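2018-01-24, kitchen bench, Womside

Wednesday is my turn on the kitchen, according to the rota, and according to the rota it has been my turn for three entries running. I don't dispute the rota. I only note that the person who keeps it has never appeared on it.

Purpose of today: clear the counter by the sink, agree with myself on where things live, and write it down so the Kirnness people can find a spoon when they come over. Last October they spent most of a morning opening cupboards and then made tea in a measuring jug. They were very polite about it.

Before touching anything I gave myself 15 minutes to sort the counter on paper. This was optimistic. The big stuff is easy, it goes where it fits. It's the small stuff next to the sink that has no home, and most of it has been promoted to permanent fixture by the simple method of everyone wiping past it.
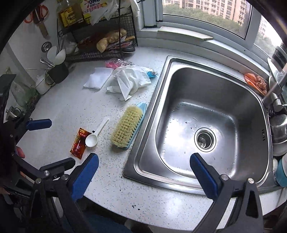

COUNTER, LEFT OF SINK

Scrubbing brush, blue back, yellow bristles. Keep. It currently lives on its side against the rim, where it slides every time somebody bumps the counter. Wants a hook. I have written "wants a hook" in this notebook before and I expect to write it again.

White measuring spoon. Keep, move to the utensils. Nobody measures anything in here except detergent, and the detergent goes in by feel, so I don't know what the spoon thinks it's doing.

Sauce packet, red. Small one, the takeout kind. House rule from now on: sauce packets get eaten with the meal they came with or they go in the trash. I've made this rule alone and without consultation.

White crumpled stuff and the folded tissue or cloth. If it's a cloth, laundry. If it's a tissue, bin. Anyone who needs more than one look to decide should also bin it.

Wrapper and the bit of blue packaging. Bin. No discussion needed, though I'm sure we'll have some.

Black wire rack. The OMO stays up there, and so does the bottle with the yellow and black label. The plastic bag draped over the rack is not storage. Bags go inside the bag of bags, as our ancestors intended.

Crumbs: wiped last, after everything else is off. I did it the other way around last time and got to do it twice.

SINK AND THE RIGHT SIDE

The sink itself is no trouble. The trouble is the pile beside it, which is clean and therefore invisible to everybody. Washing up gets done in this building. Putting away is regarded as a separate trade. The wok goes on last because it's the biggest, and then it sits on top of things like a lid on the whole question until someone wants a bowl.
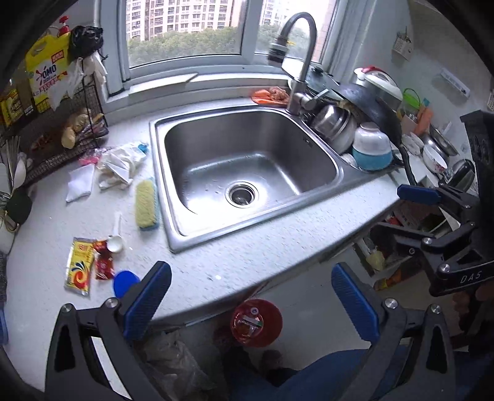 Proposed order for putting away, worked out by pulling at the wrong thing first: wok, then the steel bowls, then the white bowl and the teal one under it, then the glass lid. The lid should come out only when there's nothing leaning anywhere near it. The big pot with the domed lid can stay at the back until somebody finds a shelf deep enough. The Vitale catalog has a shelf unit that would do it, for roughly 300, which is more than the kitchen has ever cost us in a single go, so I've drawn a shelf on the plan instead. The drawn one fits very well.

White spoons: near the green basket is fine, but in something. Lying flat on the counter they get wiped around, see sauce packet.

Flowered bowl: belongs with the other bowls. I don't care if it doesn't stack. Neither do most of us.

The dish on the back edge behind the faucet: left alone pending a claim. Note to go up on the door. If it's unclaimed by the time Lullau send their people over, I'll deal with it, wearing gloves.

TO DO

Hook for the brush (see above, see also every previous entry).
2 tubs for the small utensils, one if the budget gets cold feet.
Ask about the rota.
Copy the put-away order onto a card and tape it up by the wok's shelf, once the wok has a shelf.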